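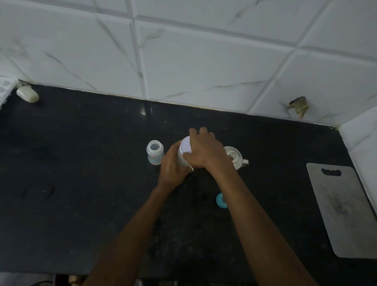

Lai-ching Shih told the owners in August that she would rather eat in a bus shelter than sit through another soft opening where the soup arrived after the bill, and she was one of the kinder ones. We have taken the point. Before Otico opens its doors to people who are paying, we would like to be told off by people who aren't.

Otico is a new restaurant on Vendgate, in the building that used to be Tsang and, before that, a succession of places that lasted as long as their window stickers. We know what they say about the site. Gillespie Lamont, who is cooking, has been told it by every supplier, two taxi drivers and his dentist. He has signed the lease anyway.

We are looking for 16 trial diners

You will come to 4 dinners over two weeks, at the same table if you like it and a different one if you don't. The menu is short and will change between visits, partly by design. You eat what you order, you drink what you're given, and afterwards you fill in a form with 7 questions on it. The last question is a blank box. Please use the blank box.

You don't need to know anything about food. We have had plenty of advice from people who do. We'd like a mixed room: people who eat early, people who send things back, people who say "lovely, thank you" and then never return. If you are the last kind, we ask only that you write down what you would have said in the car.

What you get: dinner, soft drinks and one glass of wine each time, plus a voucher for a full-price meal once we're open. There is no fee. Bus fares are paid in cash at the door by Azlan Liew, who will want to see the ticket.

What we can't do: takeaway, children's portions, or a table by the window for everybody. Tell us about allergies when you apply. The kitchen handles nuts, shellfish and a great deal of butter.

Please don't apply if you own, manage or review a restaurant, or if you are related to Gillespie. His mother has already been turned down and took it well – better than his aunt did.

How to apply

Write to Kwan-ho Hsueh at the restaurant, Otico, 381 Vendgate, or drop a note through the door. Give your name, a phone number, anything you can't eat, and a few lines on the worst meal out you've had locally. Names are welcome and will go no further than the kitchen, where they will be enjoyed. Applications close on August 26, 2020. We'll ring everyone who gets a place and write to everyone who doesn't.

We use cookies to remember your settings. Accept / Manage

Recent notices
Oner café seeks weekend baker
Fulvio Sorrentino to step back from Sunday lunches
Kitchen porter wanted, evenings

© Otico, 381 Vendgate | Contact | Back to top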